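Hevport Shared Workroom
Minutes, Mar 13, 2024

Present: Banafsheh Alipour (chair), Jamshid Pakzad, Mahtab Jafarzadeh, Soudabeh Rahimi (notes)
Apologies: Yasaman Rahimi

1. Desk and drawer
Mahtab reported that the desk drawer is finally cleared out, and everyone was delighted! The old receipts went to Banafsheh, who will sort them by October. Jamshid loves having the whole desktop to spread work out on and asked that we keep it that way. Agreed with great cheer.
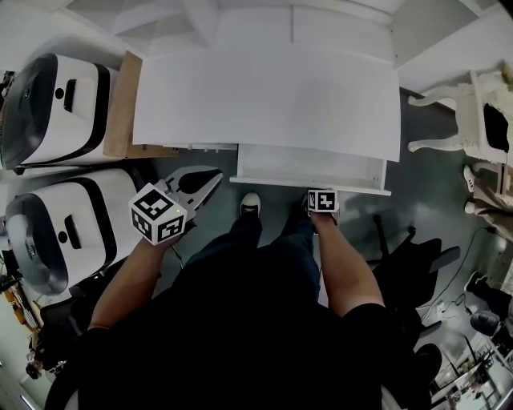
The white desk with its drawer pulled out, next to the two machines.

2. Machines
Both stay on the left of the desk for now. Soudabeh would like a bit more space between them and the desk (the cardboard box is wedged in there). Jamshid will find the box a new spot, maybe in room 902.

3. What goes in the drawer
Lots of good ideas here. Mahtab suggested tape, scissors and the spare keys, and Banafsheh offered 2 dividers she has at home. It's a shallow drawer, so nothing bulky please. Labels to be written by Soudabeh, who has lovely handwriting.

4. Floor
Sweeping rota carries on as before. Yasaman sent word that she'll gladly take the next turn. Thank you, Yasaman!

Next meeting in the same room at 10. Jamshid is bringing pastries.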